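Hukbridge Community Forum > Heating and Hot Water > Combi boilers
Ticket status: open
Subject: Mühlbauer combi dropping pressure overnight, F15 on the display
September 2023

Hi all, hoping someone on here has met this one before, as I'm on my second month of it and getting a bit fed up. The boiler's a Mühlbauer combi, fitted by the people we bought the house from, and the controller on the wall is a Bitotden (the white one with the dial that clicks). Every morning I come down to find the pressure has sunk below 1 bar and F15 flashing at me. I top it up with the filling loop, it fires up perfectly happily, heats the house, and the next morning we do it all over again!

What I've tried so far, so you don't all have to suggest it. Bled every radiator, and got a fair bit of air out of the upstairs ones and none out of the downstairs ones. Checked the valves with kitchen roll wrapped round them and left it on overnight, bone dry. Turned the filling loop off properly at both ends, as a chap on another forum had the same fault and it was only his loop passing. Not mine, sadly. I also tied a freezer bag over the end of the copper pipe outside to see if the relief valve was letting by, and there was a tablespoon of water in it after the first night and nothing at all after the second, so make of that what you will.
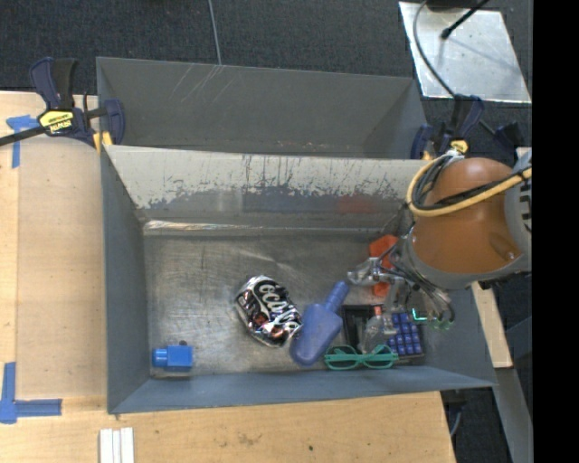
The next job is the big one, which is draining down the upstairs circuit and swapping the valve on the landing radiator, the only one I don't trust. It's an old Aniswood valve with the paint all over the spindle, and it weeps if you so much as look at it when the heating's on full. I've got the replacement and the PTFE tape, and I know to go slowly with the drain cock. What I haven't got is anything sensible to catch the water in, because the washing up bowl is too small and the bucket won't go under the pipe. I'm after something like that grey bin, a plain rectangle with an open top, and I couldn't care less if the bottom's all scuffed and scratched as that one is. Has anyone used a shallow tray and a wet vac instead?

Update: rang the Mühlbauer helpline and was on hold long enough to finish a crossword. They say F15 on my model is only a low pressure warning and doesn't point at any one part, and the expansion vessel wants checking before I go taking radiators apart. Fair enough, though I did recharge it with the bike pump when all this started. Will check it again with the system drained and post the reading.

Questions still open: does a tablespoon in the bag count as a leaking relief valve or is that just a dribble from topping up too far? And do I need to put fresh inhibitor in if I'm only draining the upstairs?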